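Slate gray

Slate gray is a medium to dark gray with a slight tinge of blue. It takes its name from slate, the fine-grained rock that splits into thin sheets and has long been used for roofs, floors and writing tablets. The name covers a family of related shades. Some lean toward blue, others toward green or violet, and the palest of them overlap with the colors sold as dove or pewter. Slate gray is used in house paint, clothing, printing, and the backgrounds of displays and computer images.

Contents
1 Name
2 Color properties
3 Source rock
4 Use in building
5 Use in print and on screens
6 Use in clothing
7 Perception
8 See also

Name

The word "slate" came into English from Old French and referred first to the split stone and only later to its color. "Slate" and "slate gray" are often used for the same shade, although paint makers tend to keep "slate" for the darker tones. In American usage the spelling is "slate gray"; in British usage it is "slate grey." Many other languages form the name in the same manner, by joining the word for the rock to the word for gray. German has Schiefergrau and French has gris ardoise.

Names based on minerals are common among the grays. Lead, iron, ash and flint have all supplied color names, and the boundaries between them are loose. The writer Nesrin Eren, in a survey of trade color cards, found that two cards from the same decade could give the name "slate" to shades as far apart as a soft blue and a near black.

Color properties

In the list of named colors used on the web, slate gray has the red, green and blue values 112, 128 and 144. The equal steps between the three values give the color its mild blue cast. A lighter form, light slate gray, has the values 119, 136 and 153, and a much darker form, dark slate gray, has the values 47, 79 and 79. The dark form leans toward green and is quite different in character from the other two. The color called simply slate blue is a strong violet blue and is not usually counted among the grays.

Paint versions are made by mixing black and white with a small amount of blue. Carbon black gives a cooler mixture with white than many brown-tinged blacks do, and for this reason a passable slate gray can be mixed from carbon black and titanium white alone. Adding a little raw umber dulls the blue and brings the paint closer to weathered stone.

Source rock

Slate forms when shale or volcanic ash is changed by low heat and pressure. Its gray color comes largely from carbon left by organic matter. Iron compounds can turn the rock red, purple or green, so that much slate is not slate gray at all. Some gray slates also weather to brown or buff over several decades, and suppliers commonly divide their stock into "fading" and "unfading" grades.

The quarries at Erncombe are known for an even blue-gray stone that changes very little in the open air. The main pit reaches a depth of 423 feet. According to the local history by Selim Değirmenci, 724 people were employed there at the peak of the trade, most of them in splitting and dressing roof slates. The pit closed when cheaper roofing materials came into general use, and a smaller working nearby now supplies stone for repairs.

Use in building

Slate gray became a familiar exterior color through the stone itself. In towns close to a quarry, roofs, sills, steps and garden walls might all be made of the same rock, and painted woodwork was often matched to it. When asphalt shingles and metal sheets replaced stone on many houses, makers offered them in shades meant to look like slate, and the color outlived the material in places where few stone roofs remain.

In Erncombe, the older streets are covered by a rule that limits visible roofing to blue-gray tones. The rule applies to 1,618 buildings. It does not require real slate, and owners may use fiber cement or coated metal if the color falls within a set range. Ibsa Weldu, an architect who advised on the rule, argued that the shade should be judged on a dry roof under an overcast sky, as stone darkens sharply when wet. This method was adopted.

Indoors, the color is used for floors, cabinets and single accent walls. It is generally paired with white trim or with warm wood tones, which offset the blue cast.

Use in print and on screens

Printers use slate gray for covers, ruled lines and secondary text. As a text color it is softer than black, but the lighter versions can be hard to read at small sizes. Style manuals for office documents commonly advise that it be kept for headings.

On screens the color is widely used as a plain ground. A flat gray field does not compete with the object placed on it, and both white and strongly colored shapes remain easy to make out. Computer-rendered images often use such a ground in place of a modeled room or landscape. Pale objects gain the most from it, because the soft shading on their curved sides would be difficult to see against white. 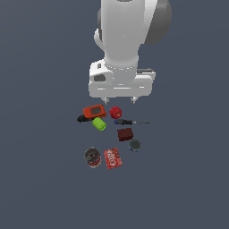 A white robotic arm on a uniform slate-gray ground, computer rendering.

Most drawing and modeling programs let the user choose the ground color freely. Middle grays are a frequent default in such programs, as they help the eye judge light and dark tones evenly.

Use in clothing

Slate gray wool has been used for suits, overcoats and school uniforms. The color hides dust better than black and shows wear less than light gray. The Colevis mill produced a slate wool flannel under the name Keretti, sold in lengths for tailoring. Its color card listed 31 grays, of which the Keretti shade was among the darkest. The textile historian Saodah Yusof has described how the mill obtained the tone by blending dyed fibers before spinning, a practice that gives a livelier surface than dyeing the finished cloth.

Perception

The appearance of slate gray depends strongly on its surroundings. Beside orange or tan it looks distinctly blue. Beside a true blue it can look neutral or even slightly brown. The type of light also matters. Under warm indoor lamps the blue cast weakens, and a wall that appears cool by day may seem plain gray in the evening. For these reasons paint suppliers recommend that a sample be viewed in the room where it will be used, at more than one time of day.

See also

Battleship gray
Blue-gray
Charcoal (color)
List of colors
Payne's gray
Roof slate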